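Berirholm Carving Board, Large

A big rectangular bamboo board from Stastedel, made for people who cook most days and want one board that stays out on the worktop. The corners are rounded and a juice groove runs the whole way round, so liquid from a joint or a ripe melon stays on the board. 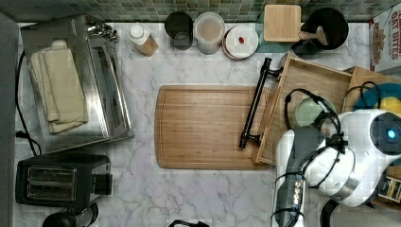

The large board on a marble-patterned worktop, with a small square bamboo board propped at the back.

Size: 50 cm long. The small square board, sold separately as the Craddock, is 24 cm each way.

Care: wash by hand in warm soapy water, rinse and stand on its edge to dry. Do not soak it or put it in the dishwasher. Rub in a little food-safe oil when the surface starts to look pale – once a month is plenty in most kitchens.

The board comes unoiled. Give it a first coat and leave it overnight before use. Either side can be used, but only the top has the groove.

Order code 800. Delivered flat in a card sleeve. Spare rubber feet and the Clurkusero board oil are on the accessories page.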